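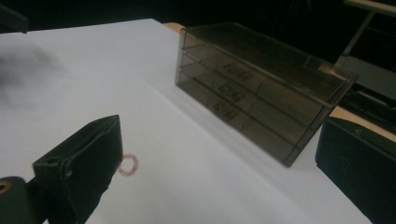

It took me one evening to find the car title and four days to find my daughter's shot record, a participant in our first round wrote on the last page of her diary. She added that she wished we had asked about the garage too. In the second round we do ask about the garage.

Call for Participants: The Urnetti Household Papers Study, Round Two

Zindano is looking for 144 households in Wainwright and the surrounding towns to take part in a six-week study of how people keep, lose, find and throw away papers at home. By papers we mean bills, receipts, warranties, school forms, medical records, tax returns, appliance manuals, letters, and anything else printed or handwritten that someone in the house thinks might be needed later. You do not have to be organized to take part. You do not have to be disorganized either.

The first round ended in April with 93 households completing all six weeks. Together they turned in 1,062 diary entries. Most of those entries were a line or two long ("looked for water heater manual, gave up, found it online") and those short ones were as useful to us as the long ones. Round one was heavy on homeowners with children. For round two we especially want to hear from renters, people living alone, people sharing with roommates, and anyone handling papers for a parent or other relative.

What you will do

Week one begins with a home visit of up to 90 minutes. Two members of the study team will come to your home at a time you pick, including evenings. You will show us where papers come in, where they sit, and where they end up. We will ask you to find five ordinary items from a list, and we will write down where you look. If you can't find one, just say so and we move on to the next. We don't read your documents. If something is lying open, you may turn it over before we come into the room.

In weeks two through five you keep a diary. Each time you look for a paper, file one, move a pile, or throw something out, you make a short entry. The diary comes as a printed booklet or as a form you can fill in on your phone. Please choose one and stick with it, as combining the two caused trouble in round one. We expect most people to spend less than ten minutes a day on it, and there will be days with nothing to write. Leave those blank.

Week six ends with an interview of one hour, by phone or at our office. We go over your diary with you and ask about a few of the entries. You may have other members of your household join in.

We will not rearrange anything, recommend products, or grade your system. Several people asked last time whether they would get advice at the end. You won't get it from us, but everyone who finishes will be mailed a copy of the report, and the report describes a lot of different arrangements that people have settled on.

Who can take part

You can apply if you are 18 or older, have lived at your current address for at least six months, and live within 40 minutes' drive of our office. One person per household signs up as the main diary keeper. Other adults in the home need to agree to the visit, and we will ask them to sign a one-page form. Children may be around during the visit but will not be interviewed.

You can't take part if you or someone you live with works for Zindano, if you completed round one, or if you plan to move during the study. If you started round one but left before the end of week two, you may apply again.

We can do visits and interviews in English or Spanish. The diary may be kept in any language. If you have trouble writing, we can call you twice a week and take down your entries over the phone. Check the box for this on the application.

Payment

Households that complete the study receive $100 by check or prepaid card. Payment is made in two parts: $40 after the home visit, and $60 after the final interview. If you leave the study partway through, you keep what you have been paid. Parking at our office is free, and we can send you a bus pass ahead of time if you let us know when you schedule.

The check comes in the name of the main diary keeper. How you split it up at home is your business.

Privacy

Your name and address are kept apart from your diary and interview notes. In the report you will be described only in general terms, such as "a renter in her fifties living with one adult son." Home visits are not recorded on video. With your permission, the final interview is recorded for sound only, and the recording is erased once it has been typed up. You may ask us to remove any diary entry, for any reason, until the end of the month in which you have your interview.

Diaries are returned to you on request. If you want yours back, write RETURN on the inside cover. We had quite a few from round one with no instructions, and those are stored with our other records and will be shredded when the report is finished.

About the study

Urnetti is a two-year project on everyday recordkeeping. The first year was spent on small businesses, mostly repair shops and restaurants. The second year is about homes. The questions are practical. How long do people hold on to a receipt? Who in the house knows where the insurance papers are, and what happens when that person is away? Do people who get their bills by email print them out? In round one, nearly half of the households printed at least some of them, more than we had guessed, and we would like to know which ones and why.

The results will be used by county offices and by the public library to plan how forms are laid out and which ones still need to be mailed. They will not be sold or used for marketing.

How to apply

Fill out the short application at the front desk of the Privden Building, second floor, between 9 a.m. and 5 p.m., or ask for one to be mailed to you. It has eleven questions and takes a few minutes. There is also a copy at the reference desk of the Wainwright library. Completed applications can be left at either place in a sealed envelope marked "Urnetti."

We will ask for:
your name, phone number, and the best time of day to reach you
the number of adults and children in your home
whether you rent or own
how long you have lived there
whether anyone in the home handles papers for a person living somewhere else

Please don't include bills or other documents with your application. We will have to send them back.

We will call everyone who applies, whether or not there is a place. Spots are filled by type of household and not in the order applications come in, so applying early will not improve your chances, although it does give you a better choice of visit times. If your group is full we will ask if you want to be put on a waiting list. In round one, 14 households came in from the waiting list, some of them with only a few days' notice.

If you need to cancel a visit, please call before noon on the day before. You can reschedule twice.

Questions can be left with the front desk in the Privden Building or asked when we call. Large-print applications are available at the desk.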